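About Kollent

Hello, and thank you for dropping in on us. We're Kollent, a small firm that spends its days on a question most people ask us within a minute of meeting: can a machine do the chores yet? The short answer is "some of them, slowly, and please don't leave it alone with the good glasses". The longer answer takes up the rest of this page, so do put the kettle on.

Lise Paquette and Nele Eichhorn started the firm after years of working on packing lines, where they had watched very expensive arms do one job beautifully and then fall to pieces when somebody changed the size of the box. They wanted to know what it would take for a machine to cope with a drawer that sticks, or a tea towel that has been dropped rather than folded (we have a great many tea towels). Six of us work here now, and we still argue about those same tea towels most lunchtimes.

Most of what we do is teaching by hand. One of us picks up a gripper, does the job with it the way we'd like it done, and then does it again, and again, until we've built up enough goes for a machine to learn something from. It's slow work and rather hard on the wrists, but you do come away with a new respect for anyone who has ever cleared a table in a hurry.
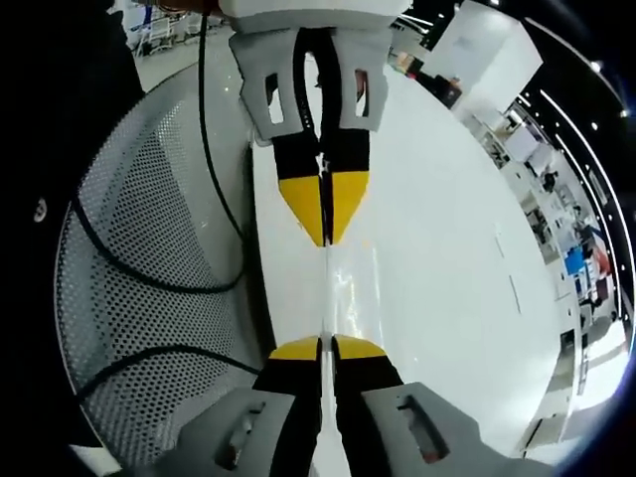
Our list of chores stands at 424 at the moment, and it grows every time somebody's mother comes to visit. It runs from putting a lid back on a jar to sorting a tray of mixed screws, which we added for Clorkier, a workshop that has been very patient with us. Picking up solid things and setting them down again goes well most days. Cloth is still a trial. Anything wet, we'd say give us a few more years, and we said that last July too.

Maiara Guimarães looks after the household side and her sister Lucimara the shop floor, and they keep a friendly score between them that the rest of us have learned to stay out of. Inès Lefèvre answers the phone, writes our newsletter, and decides when a chore is good enough to show to visitors. She is stricter than any customer we've had, and we're glad of it.

We do get asked whether we're trying to put people out of work. We've all done shop-floor jobs ourselves, and the bits we'd like to hand over are the ones that left us with sore backs by Friday. We're always happy to talk that through, and we don't mind being disagreed with.

If you'd like to see how far along we are, our next open afternoon is on Sun 14 November, from 2 until we run out of cake. Children are very welcome, and so are chores we haven't thought of. Ring Inès first if you're bringing a group.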